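Sorting Bench FAQ

Parts room at Rullum, second floor. Questions that keep coming up, answered once. Last update 2 October 2026. Ask Kimutai Mabula if yours isn't in here.

Where do I start if it's my first shift?
Yellow bench. Coat on the hook, bag under the coat, not on the bench. Read the sheet for the kit you're on, then get your parts out and lay them in a row before you touch a tray. Takes a minute, saves ten.

Do I really have to lay everything out first?
Yes. Same order every time, like with like. Pins together, caps together, cubes together. If something is missing you want to know before the tray is half full.

Which ledge?
The lower one is wider, so parts go there. Trays up on the upper shelf. People swap them and then an elbow takes out a row of pins.

What goes in a Turex starter kit?
Pins, round caps, small black cubes. Quantities are on the sheet and they change, so don't go by memory. The June sheet is out of date, if you find one please bin it.

How do I lay out the pins?
Side by side, same direction, not in a heap. They don't need to be perfect. Just so you can see at a glance if one is bent. Bent ones go in the reject cup, don't try to straighten them.

And the caps?
Pale top up. Keep a bit of space between them, they roll if they tip over.
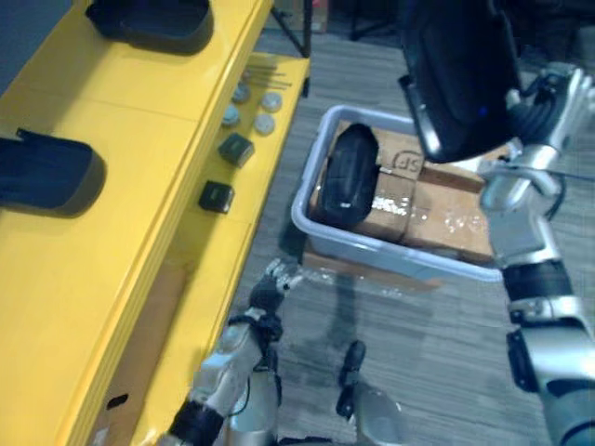
Trays

How many kits per tray?
One. Always one. We tried two for the Mussa order and spent an afternoon un-mixing them.

Can I stack trays?
Empty, yes. Full, no. Not even "just for a second".

My tray has crumbs / dust / somebodys label in it.
Wipe it with the dry cloth. Old labels peel off if you go slowly from a corner. No spray near the parts.

Where do trays go when I'm done with them?
Gray tote on the floor. Put them in flat if you can. If one ends up tilted on top of the cardboard it's fine for a while but straighten it before anyone moves the tote.

How heavy can a tote get?
One person lift, so stop at 24 full trays. If you're wondering whether it's too heavy, it is - start another one.

Cardboard

Do we keep boxes?
Clean ones, flattened. They go in the tote or on the floor by the bench until the end of the shift, then over to the rack by the door. Torn or soggy goes to recycling.

Do I take the tape off?
Not if we're reusing the box. For recycling, pull off what comes easily and leave the rest.

Can I leave cardboard on the carpet?
Under or right beside the tote, OK. Not in the walkway. It slides more than you'd think.

Lost and broken stuff

I dropped a pin and can't find it.
Look along the carpet from low down with a flashlight, they tend to sit in the stripes. Still gone? Write it on the sheet and take a new one. There are over 200 in the spare jar.

What about the hole in the side of the bench?
Check it for small parts when you sweep up. Mutua Were has the long tweezers.

A cube has a mark on it. Reject?
Scuff, no. Crack or chip, yes. If the label is unreadable set it aside and ask.

Other

How long should a batch take?
We plan on 60 minutes. New people take longer and that's fine. Mistakes cost more then slow does.

Music?
One speaker, low volume.

Who do I call about a Brerker return?
Front desk, extension 1624. Don't open the box at the bench, returns get their own table.

Can I change the layout?
Try it on your own shift, then tell Kimutai how it went. The row-on-the-ledge thing started that way.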